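Lorkine lab reports fewer crushed items after robots learn from failed grasps
2 min read
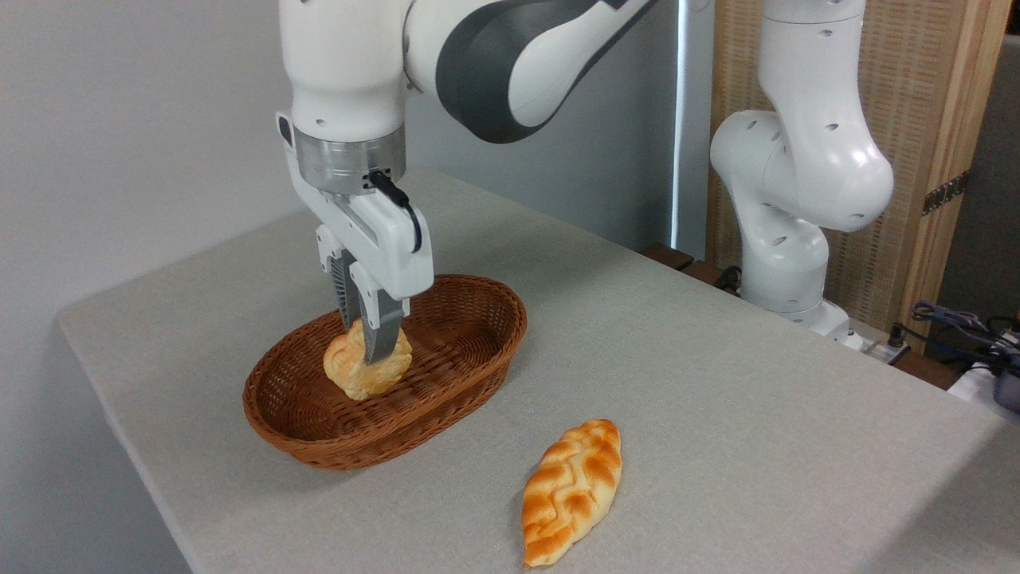 A research group at Lorkine has published results from a training method that lets a robot arm learn from its own bad grasps as well as its good ones. The usual practice is to throw failed attempts out before training begins. The Lorkine group kept them, labeled each one by the moment it started to go wrong, and used those labels to teach the arm when to ease off or let go. The work was done on food and other objects that vary in shape from one piece to the next. In one of the tasks, the arm closes two gray fingers on a bread roll in an oval woven basket, where a grip that is too wide catches the rim and one that is too tight flattens the crust.

The group collected 3,000 attempts over the winter, all of them on the same pair of arms. Of those, 819 ended in a dropped, crushed or missed object. "That is a lot of data to put in the trash," said Pao-chu Chuang, who led the study. "The arm is usually doing fine right up to a certain point, and we wanted to keep that part."

Marking that point by hand was slow. Two people reviewed every failed attempt separately and compared notes afterward. Booker Montoya, who wrote the labeling software, said they disagreed most often on drops, where the object may begin to slip well before it leaves the fingers.

When trained on the full set, the arm damaged fewer items than it did when trained on successes alone. The gain was largest for soft baked goods and smallest for rigid items such as cups, which both versions handled well. The new version is also slower. It stops more often to adjust its grip, and Chuang said the group has not yet found a way to cut those pauses without losing part of the benefit.

Ernő Pálfi, a robotics researcher at Hutchins who was not part of the study, called the result useful but narrow. He said he would like to see it repeated on a different gripper and in a room with changing light. "One bench and one gripper is a fair place to start," Pálfi said. "The labels may not carry over as well as the authors hope."

The group plans to test the method at a packing site in Millness in February, with only one arm in use at first. Emmett Gallagher, who will run the trial, said bread will stay on the list along with soft fruit and paper bags. The labeling software will be released once the Millness tests are done — the collected attempts will follow later, after the files have been cleaned up.

Recent items
Brotbridge opens shared test floor for warehouse robots
Millness packing site adds second evening shift
Hutchins to host summer course on robot touch sensing
Why calibration still takes all morning

Contact the newsroom | © Brotbridge Technology News | Back to top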